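Wall Anchors in Old Plaster

Last updated: Wed 6 January

The front room has lath and plaster walls, and the plaster is thin enough that ordinary plastic plugs spin in the hole. In August I put up two shelves with Zelletti toggle anchors and wrote down the results.

Rated load per anchor is 80 pounds, but that figure is for drywall. In plaster I work to 14. A shelf of paperbacks comes in under that if it has four anchors and the brackets are close together. Hardbacks go on the shelf screwed to studs.

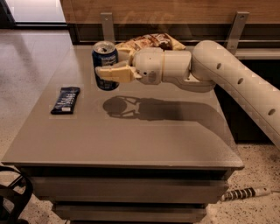

Drill the pilot with a masonry bit, hammer action off. Start slow until the bit is through the hard top coat, then let it find either wood or a gap. If it finds wood, a plain screw is enough and the toggle goes back in the box. Painter's tape over the mark cuts down the chipping, although it did nothing for the one hole near the window, where the plaster had already let go of the lath.

Tighten by hand. The Kukisance driver I normally use has a clutch, and even at its lowest setting it pulled one anchor into the wall.

Of 9 holes, one had to be filled and moved over. The filler took around two days to harden. I have not painted it yet.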